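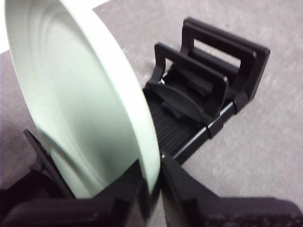
Kazuhiro Ishida wrote in to ask whether the Rastard kitchen still does the all-day breakfast, and whether he has to buy a park ticket to get at it. Yes to the breakfast. No ticket is needed if you come in by the parking lot door.

Where can I eat at the park?
There are 2 places. Rastard is the sit-down restaurant by the main gate. Jadoon is the snack counter next to the mini golf.

What are the hours?
Rastard opens with the park and closes an hour after it. Jadoon closes when the last golfers turn in their clubs. From 3rd May both stay open through the evening.

Do you take reservations?
Only for groups. Rastard seats 63, and we hold tables for parties of eight and up. Call the front office and ask for Anneliese Fröhlich.
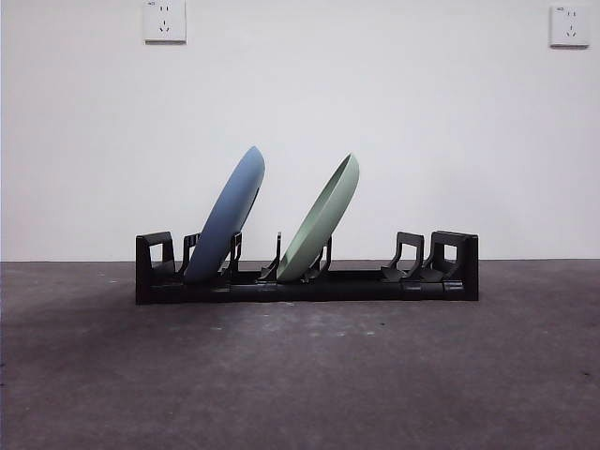 Groups of more than 40 should order from the set menu at least a week ahead. Choices are chicken, meatloaf or baked ziti, with rolls and a salad.

Can I bring my own food?
Yes, to the picnic tables only. Birthday cakes are fine indoors. Please bring your own candles.

Do you have food for people with allergies?
Ask at the counter for the ingredient binder. Everything is cooked in one kitchen, and the fries share oil with the breaded fish.

Can I pay with ride points?
Jadoon takes them. A hot dog and a drink is 1,000 points. Rastard takes cash and cards.

I left something at my table. Who do I call?
The front office. Items are kept until the end of the month.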